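Six minute read

The open day at Drenside starts at the wrong door. The sign on the road sends you to the one marked Deliveries, where a man in a fleece looks at you with great patience and sends you back around the building, past the bike shed, to the one marked Visitors. I met eleven other people making the same trip. By the time we had our stickers on we were practically friends.

I had signed up because I am the kind of person who reads the leaflet that comes with the recycling calendar, and the leaflet said "See where it goes!" I have wondered where it goes for most of my adult life. My wife has not, and stayed home.

Drenside is a sorting and reuse hall on the edge of Dustau, between a tire place and a field. It handles what the leaflet calls mixed household smalls, meaning all the stuff that is too little to be furniture and too odd to be trash. Toys, cups, half a board game, the thing that came with the blender. People drop it off by the bagful and the hall works out what can be sold in the shop next door, what goes off as material, and what should have been thrown out in the first place.

Our guide was Mi-kyung Song, who runs the floor and has the voice for it. She gave us the rules (stay behind the yellow line, don't pick anything up, yes that includes you, sir) and then took us straight in, with no slideshow. I have been on tours where the slideshow was longer than the building. This one earned my loyalty in the first four minutes.

The first thing you notice is the noise. I had pictured a sort of library of old stuff. A toy truck going into a metal bin sounds like a dropped tray in a school cafeteria, and they do this all day. Earplugs are in a jar by the door, a fact I discovered on the way out.

Bags come in at the north end and get shaken out on a long table. Anything sharp, leaking or battery-powered comes off right away. The rest goes into bins, a bit at a time, so that things lie apart and you can see what you have. Mi-kyung was firm on this. A full bin is a pile, she said, and you can't sort a pile, you can only move it. I have thought about this sentence a lot with regard to my garage.

I spent a good while leaning over the yellow line at one of these bins, and I have to report that I found it completely absorbing. It's the company things keep. A cup that was on somebody's kitchen counter ends up next door to a piece of a toy, and neither looks very happy about it.
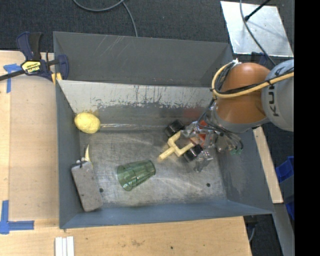 The bins themselves deserve a word. They are metal, they get scraped from morning to night, and the paint doesn't stand a chance. Somebody in our group asked if they ever get repainted. Mi-kyung said they did one, once, as a treat, and it looked like all the others inside a month. Zuvell, the firm that supplied them, apparently sends a catalog every November showing them in perfect condition. It is pinned up in the break room for laughs.

Cups turn out to be a sore subject. Drinking cups and tumblers arrive by the hundred, almost never in sets, and the shop can only sell so many single ones. The shop manager, Byung-chul Ok, has a shelf that holds 400 and a policy of refusing the 401st. He told us that the week after the summer holidays he once turned down 500 in one go. You could see it still bothered him.

Broken toys are easier. If a toy is whole, it gets wiped and priced. If it isn't, the wheels and loose parts go into a drawer, and on Saturdays kids can fill a paper bag from the drawer for a small coin. I was assured that this is the most popular thing in the shop by a mile. I believe it, having watched a grown man from our tour ask whether you had to be a kid. (You do not, but you have to wait behind them.)

Food was the part I hadn't expected. Play food comes in constantly, and so does the other sort, and at a distance it's hard to tell which you've got. There is a bucket for the real thing under the shaking-out table. We were invited to look inside and I can't say I recommend it.

The tour ends in the shop, as all tours do. I bought 29 dominoes in a sandwich bag, one more than a full set, and have been trying to work out which is the intruder. Coffee was free and came in the mugs that hadn't sold. Mine said Wynne Bowling Club on it, and I was fond of it by the end.

Go if you get the chance. Wear shoes you don't mind, take the earplugs on your way in – and follow the building around to the left, whatever the sign says. The next open day is in November and places go through the front desk.

Contact | © 2024 | Back to top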